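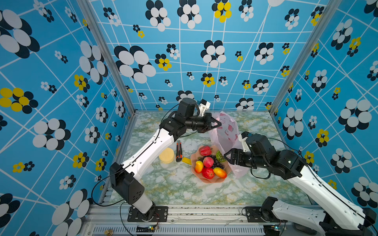
Never put up a wallpaper you wouldn't want to look at with the flu, somebody wrote to me back in February, after I had mentioned in these pages that I was thinking of papering the back bedroom. I cut the letter out of its envelope, read it twice over my coffee and stuck it on the refrigerator, where it still is, and I must have quoted it to everybody who has come through my kitchen. There was a good deal more in the letter, on the subject of ceilings in particular, but that first line was the one that stayed with me, and it's the one that sent me off on what became a whole spring of looking at other people's walls.

I grew up with wallpaper, you see. Our house in Farham had a different one in every room, and two in the dining room, where whoever lived there before us had run out partway along and carried on with the closest thing they could find. As a child I thought all dining rooms were like that. My bedroom had brown sailing ships, and I knew every one of them. One ship near the light switch had been hung a little low, so its mast ended up under the hull of its neighbor, and I used to lie there and invent reasons for it (a storm, usually, and sometimes a whale).

Then came all those years of white. I don't want to be unkind about white walls, because I've lived happily inside them for most of my grown-up life, and I know how restful they are after a long day and how well they get along with a picture or a bookcase. But I'll admit that I can't tell you one thing about the walls of my first four apartments. I remember the stoves and the views and the neighbors' music. Of the walls I have kept nothing at all, and of those crooked brown ships I have kept every sail.

So I started visiting. The first place I went was back to Farham, where Thammasiri, the decorating store on the hill, has been selling paper by the roll for longer than I've been alive. It's a narrow shop with a very deep back room, and in the back room are the sample books, 106 of them, on shelves that go up past where you can comfortably reach. There's a stool for the top ones. There's also a long table with a lamp at either end, and they will let you sit at it as long as you like, which in my case was from a little after ten in the morning until they began to sweep around my feet.

If you have never spent a day with wallpaper books, I can only recommend it. They're as heavy as sleeping dogs, and they smell of ink and a bit of attic. You begin by turning the pages very fast, quite sure of what you want, and by lunchtime you've fallen for something with pheasants on it. The people at the store have seen this many times. They don't hurry you, and they don't steer you, but at some point one of them will come by with a pad of slips and say kindly that you may borrow as many samples as you can carry, and that you ought to tape them up at home and leave them alone for a while.

Leaving them alone is the hard part. A sample the size of a dinner plate tells you hardly anything. A pattern needs room to repeat, and the repeat is what you will be living with, much more than the pretty bird or the pretty leaf that caught your eye. Some designs march. Some of them drift off to one side, so that once they're up you feel the whole room is leaning toward the window. A large open flower that looks so bold in the book can turn quite calm when it has a full wall to spread out on, and a tiny sprig, which seemed like the safe choice, may buzz at you like a fly in a jar. The store's advice is to ask for a piece as long as your arm, at least, and to look at it by morning light and by lamplight, and then once more when you're cross about something. 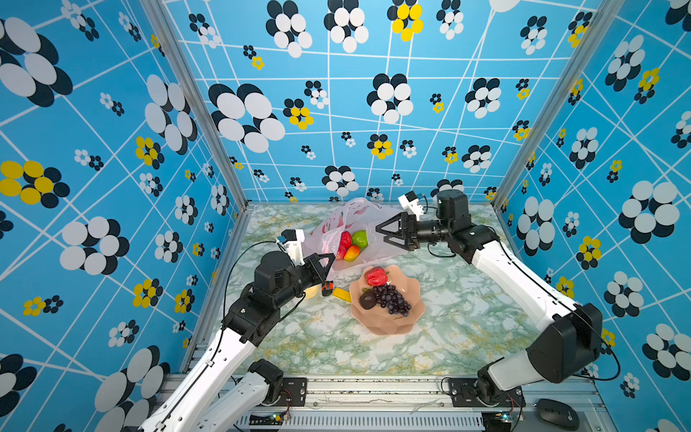
I took home a whole armful, and for two weeks my back bedroom looked like the side of a bus shelter. Friends who came by had opinions. People who'd never said a word about my curtains turned out to have deep feelings about trellis. One of them couldn't bear anything with a face in it, and another thought stripes were for dentists, and a third stood in the doorway with her coat on and told me all about her grandmother's pantry, which had been papered in lemons, shelf edges and all.

That's a thing I noticed again and again this spring. Bring up wallpaper and you'll hear about a grandmother, or an aunt, or a rented room by the sea. Paint doesn't seem to do that. I suppose it's partly that we see patterns best when we have nothing else to do, and when do we ever have so little to do as when we're small and sent to bed while it's still light out?

My next stop was the print works. Lalov is a small outfit that still prints some of its papers from wooden blocks, in a long low building that was once a creamery, and they kindly let me spend an afternoon there getting in the way. The block goes down on a pad of color, then onto the paper, and then there's a thump from a foot lever that you feel through the soles of your shoes. Then it all moves along by one width of the block and happens over again. One of the older designs, a tangle of hops and small finches, takes 79 separate blocks to complete, and each color has to dry before the next one can go on. The paper hangs from the ceiling in great loops meanwhile, up in what used to be the cheese loft, and walking underneath it is a little like walking under laundry in a very grand backyard.

I had expected the printers to be fussy about perfection, and they were, up to a point. But they also showed me, with some pride, the places where you can tell that a hand was involved. An edge comes out a touch fuller on one finch than it did on the last. The green gathers along one side of a leaf. They'll throw away a length if the colors have slid apart, but they won't throw it away for having been made on a damp day by somebody with a cold. They print in batches of 100 rolls, and if you think you might ever need more, they'd like you to buy it now, as the next batch will never be quite the same green. I thought of our old dining room when they said so, and of those people in Farham, down on their knees with the wrong roll and company coming.

As for the hanging of it, I'd been told by everyone to hire someone, and I listened politely and then did it myself. I wouldn't call it difficult, exactly. It's slow, and it's sticky, and it asks you to be calm at the top of a ladder. I used Treson paste, the old-fashioned kind that comes as flakes and has to be stirred into cold water and left to stand, and I got it on the ladder, both elbows and the cat. Start with a plumb line. Don't trust the corner, and don't trust the door frame either. My house is not terribly old, but there isn't a straight line in it anywhere, and I had lived there quite contentedly without knowing that until I tried to hang a vertical stem next to the closet.

The first strip took me most of a morning. By the third I had a rhythm, and by the end of the second day I was talking to the paper the way you talk to a horse. I did go wrong behind the door, where a bit over the baseboard had to be pieced in from scraps and the leaves don't meet. I thought about taking it down. Then I thought about the ship by the light switch, and I made myself a sandwich.

I chose the hops and finches in the end, I should say. It cost more than I had planned to spend, and I papered one wall fewer than I'd meant to because of it, so the window side is painted a soft gray-green that the store mixed for me from a torn-off corner. In the evening the birds nearly disappear and you're left with just the vines. In the morning they come back, starting with the ones nearest the floor.

I haven't had the flu in there yet. I did have a bad cold in the first week, though, and spent a couple of days propped up on the pillows with a box of tissues and a radio, and I'm glad to report to my correspondent that the finches held up very well. There's one above the bookcase that seems to be looking for something it dropped. I've got my eye on the hallway now, and Thammasiri has lent me the pheasants.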